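Grilico automatise la manipulation du linge professionnel sur son site de Plundano

Communiqué de presse -- Octobre

Grilico, prestataire de location et d'entretien de vêtements de travail, annonce la mise en service de 18 postes robotisés dans l'atelier de tri et de préparation de son site de Plundano. Conçus avec l'intégrateur Bielecka, ces postes prennent en charge la saisie des pièces textiles à l'arrivée des chariots et leur présentation aux opérateurs chargés du contrôle. Le déploiement, engagé au printemps, a été conduit sans interruption de l'activité.

Le site de Plundano emploie 549 personnes et dessert 400 entreprises clientes, principalement dans l'agroalimentaire, la mécanique et la maintenance industrielle. Jusqu'à présent, la séparation des vestes, pantalons et combinaisons s'effectuait entièrement à la main, debout, devant des bacs profonds. Cette étape concentrait une part importante des restrictions médicales prononcées par le service de santé au travail, pour des atteintes à l'épaule et au poignet.

« Nous avons demandé à nos partenaires de partir du geste le plus pénible, et de ne toucher au reste de la ligne qu'avec l'accord des équipes concernées », déclare Trevor Birkett, directeur des opérations de Grilico. « La décision de réparer, de laver à nouveau ou de réformer un vêtement demeure une décision humaine. Elle suppose une connaissance des tissus et des clients que nos agents ont acquise au fil des années. »

Une nouvelle répartition des tâches

Les agents de tri affectés aux postes robotisés exercent désormais la fonction de conducteur de cellule. Ils supervisent la prise des pièces, interviennent en cas de blocage et assurent le contrôle visuel à hauteur de table. La rotation entre les postes a lieu toutes les deux heures, contre une demi-journée auparavant. La prise de service du matin reste fixée à 6 heures.

Un accord d'entreprise accompagne cette évolution. Il prévoit le maintien de l'ensemble des emplois de l'atelier, une revalorisation de la classification des conducteurs de cellule et un parcours de formation de 29 heures, effectué sur le temps de travail. Les salariés qui ne souhaitent pas rejoindre les nouveaux postes conservent leur affectation au pliage ou à l'expédition.

La manipulation de textiles souples demeure un exercice délicat pour un robot : une même pièce ne se présente jamais deux fois de la même manière, et les plis modifient sans cesse les points de prise.

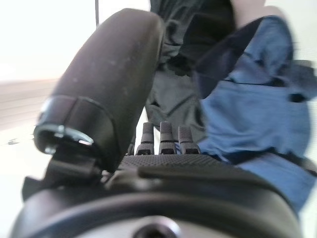
Les réglages de préhension font donc l'objet d'un suivi conjoint entre Bielecka et les conducteurs de cellule, qui consignent à chaque fin de poste les difficultés rencontrées. Les toiles épaisses et les vêtements munis de sangles sont, à ce stade, orientés vers une ligne manuelle -- une disposition maintenue aussi longtemps que les équipes le jugeront nécessaire.

Prochaines étapes

La supervision des postes est assurée par le logiciel Rudent, déjà utilisé sur le site pour la planification des tournées. Un bilan portant sur les conditions de travail, la qualité du tri et les arrêts de ligne sera présenté aux représentants du personnel avant toute extension à l'atelier de pliage.

À propos de Grilico

Grilico assure la location, l'entretien et la réparation de vêtements de travail pour les entreprises et les collectivités. Le site de Plundano regroupe les activités de tri, de lavage, de couture et d'expédition.

Contact presse : service communication de Grilico, site de Plundano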